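Re: [housewares] Mug trees, and enamel mugs on pegs
From: Roy Whiteley
Date: 25 February 2020

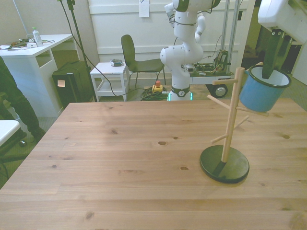 Beryl, I have the same kind of stand and have used it for 9 years, so I can answer most of this. Your message is quoted below with my replies in between.

Beryl Kettle wrote:
> I am looking at a wooden mug tree to free up the shelf over the
> sink. My worry is tipping. We have mostly enamel mugs and a few
> heavy stoneware ones from Zirndale. Does a round base hold up
> when only one side is loaded?

With enamel, yes. They weigh very little and you can put two on one side with nothing opposite. Stoneware is another matter. I put a full-size stoneware mug on a top peg once and the stand leaned when I bumped the table. Now the heavy ones go on the low pegs, one on each side, and the enamel goes up top. If yours are the wide Zirndale mugs I would leave them on the shelf.

A flat base matters more than a wide one. Mine sits on a wood table with some dips in it near the knots, and there is one spot where it rocks. I moved it four inches and it stopped.

> Also, do the pegs chip the enamel? I have two blue ones with
> white insides that I would like to keep nice. They belonged to
> my aunt and I can't get more.

The pegs are wood and have not chipped anything here. The chips I have came from mugs knocking into each other. Skip a peg between them if you have the room. The rim is the part to watch. Once it chips there, it will rust if it is put away wet, so wipe the rim with a towel before you hang the mug up.

Check the inside of the handle too. On a couple of my older mugs the coating is thin where the handle joins the body, and that is where the peg rubs. I have seen no rust from it yet.

> Last thing. Pegs that angle up or pegs that stick straight out?
> The Mokby one has straight pegs and the Ahonen one angles.
> The Ahonen is $2 more.

Angled. On a straight peg the mug slides off if you catch it with your sleeve. The only thing to know is that small handles can be snug on an angled peg, and you have to tip the mug to get it on and off. Take one of your aunt's mugs to the store and try it. The Brunham outlet had both stands out on the floor when I was there in June, and they did not mind me hanging a mug on them.

If the wood is unfinished, give it a thin coat of mineral oil and let it sit overnight before you use it. Mine had a rough spot at the end of one peg that I took down with sandpaper. The pegs are glued in. One came loose the second winter and I put it back with ordinary wood glue.

I have a spare stand in the garage with one peg missing. It holds fine otherwise. If you want it for the cost of mailing, write me off list with your address.

Roy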